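Projects > Astus > Progress notes > Open day
Last updated: February

Well, the open day at Cliston is behind us, and I'm happy to say it went better than I'd dared hope when I wrote to you last! We'd set out 20 chairs and had people standing along the back wall by 2 p.m. (mostly from Kistemar, plus a few of the Wiegand folks who funded the first round of tools).

I kept the talk short and got on to the laundry work, which is what everyone came for. Folding clothes on a bed is still our main task for Astus, and we're doing it with the hand-held grippers in ordinary bedrooms, with all the clutter left where it is.

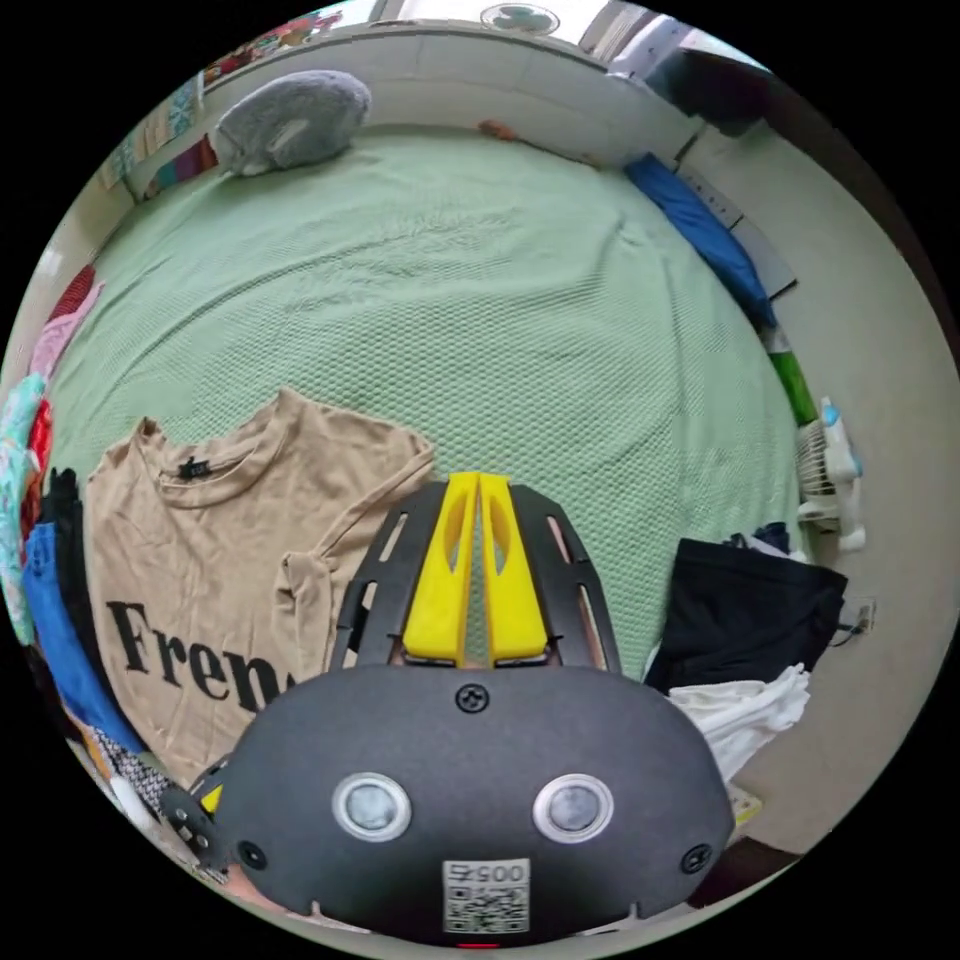

The questions were good ones. Several people wanted to know why we stick with T-shirts for so long, and I told them sleeves are a headache and we want them right before we move on to pants. Someone also asked if their own house could be used, so I've started a sign-up list (19 names so far, which made my day).

On the money side, we spent the 2,000 you set aside for the event, snacks and van included. I'd love to do a second one in the summer with a bigger room and a better microphone. The next folding sessions are already booked, and I'll send the fold results over once they're checked.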